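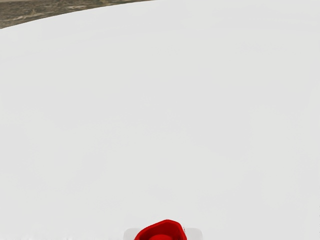 Bramside Allotments: minutes of the August meeting

Tuesday, 7.30pm, in the back room of the Drumau Arms. I took the notes again, so blame me for the spelling. We had a decent turnout, apologies from the bottom row (all on holiday together, as far as I can make out), and last month's minutes were agreed once I'd changed "compost" to "compact" in the bit about the path.

Water

This took up most of the evening, as I think we all knew it would! The old tank by the gate is leaking again and the patch I put on it in spring has come away. We've had a quote from Ikel for a new one holding 2000 litres, delivered but not fitted. I quite like it. Others felt it would block the way for barrows, and we went round and round on that until somebody drew the gate on a beer mat. Agreed in the end to put it behind the shed and run a hose to the front. I'm to ring Ikel and ask if they'll hold the price until the end of the month.

Until then, please fill cans from the standpipe and turn it off properly. It needs a good hard twist, more than you'd think.

Plots

We have 2 plots empty and 16 names on the waiting list. I suggested splitting both plots down the middle so that 4 people could get started before winter, and that went through with one against (you know who you are, and I did write down your point about the rhubarb). The rhubarb stays where it is and whoever gets that half gets the rhubarb. I'll write to the top of the list this week.

Hedge

Still too high on the lane side. Aigner can't fit us in until the birds have finished, so we're looking at the autumn. Anyone whose beans are in the shade has my sympathy, mine are too.

Open morning

Everybody wants to do it again, hooray. Same set-up as last year, with teas by the shed and the plant stall near the gate, only this time we'll bring change for the cash tin. I've got the bunting in my loft. We still need cakes, jam jars with lids that fit, and a gazebo if anyone has one with all its poles. There was some talk of a marrow competition and then quite a lot more talk of how you'd measure a marrow. Carried over.

Any other business

The padlock code is changing, ask me for the new one at the gate as I'm not putting it in here. A blue trowel was left on the bench and is now in the shed.

We finished at 9.15pm. Next meeting in September, same room, and I'll bring the Ikel leaflet.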